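Let tenants paint the walls

My tenancy agreement runs to 7 pages, and one and a half of them are about the walls. I may not paint them. I may not paper them. I may hang pictures only from the hooks already there, and there are two hooks, both in the hall. The flat was beige when I moved in and it will be beige when I leave.

I don't think my landlord is a bad one. The boiler gets fixed and the rent has gone up once. But the rule about the walls is a bad rule, and it is in almost every agreement I have ever signed. It should go.

The case for it is easy to state. Landlords want to let a place quickly between tenants, and a plain wall puts fewer people off. If someone paints the bedroom black and then leaves, it takes several coats to get rid of it, and somebody has to pay. I accept all that. I once spent a week covering a dark green dining room in a house off Urnel Road, and I would not want to do it again for a stranger.

What I don't accept is that the answer is a flat ban. We already have deposits. We already have inventories, with dates and signatures and a line for every scratch on the worktop. If I can be trusted with an oven, which can burn the building down, I can be trusted with a tin of paint. Let me paint, and let me put it back. If I don't put it back, take the cost out of the deposit. 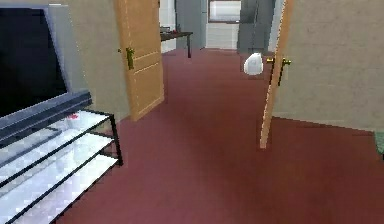
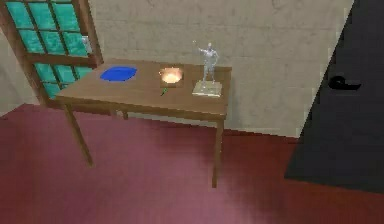 People who own their homes tend to think this is a small matter. It is small if you rent for a year or two in your twenties and then buy. A lot of us don't. I have rented for most of my adult life, and many people I know expect to rent until they die. Telling someone they can't choose a colour for a year is a nuisance. Telling them so for forty years is something else.

There is also the question of upkeep. The paint in my living room is worn through to the plaster by the light switch. I offered to redo the whole room at my own expense, in the same shade, and was told no, it had to be the agency's contractor. The contractor's quote was £456. My own sums, with decent paint, two rollers and a dust sheet, came to a fraction of that. Neither job has been done, and the patch by the switch is getting bigger.

I lived for a while in Cáceres, where my landlady handed me the keys and said I could paint what I liked as long as I didn't touch the tiles. I did the kitchen yellow. When I left she came to look at it, said it was a bit much, and kept £310 worth of euros to have it done again. I thought that was fair then and I think so now. I had three years of a yellow kitchen for it.

A change in the law would be one way to do this, with a right to decorate unless the landlord has a good reason to refuse. A simpler start would be for the big letting agents to change the standard form they all seem to copy from one another. One clause would cover it: ask first, use proper paint, return it to a neutral colour or pay for the work. I put that wording to my agent in January. They said they would pass it on, and I have asked again since.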